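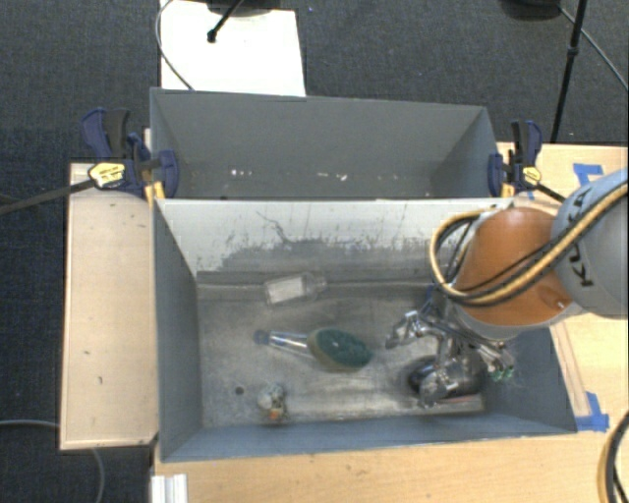 So I finally made it to the open day at Skerkier! I got there way too early, drank two coffees and parked myself by the bin picking table, mostly because of the big KUKA arm (I'm a sucker for anything orange). Kornél Simon was running the demo and let us ask whatever we wanted. I asked about the scrub brush — apparently see-through handles are a real headache, and clear bottles are worse. They've logged over 900 tries since December. I stayed until my parking ran out, and I'm already bugging my sister to come along next year.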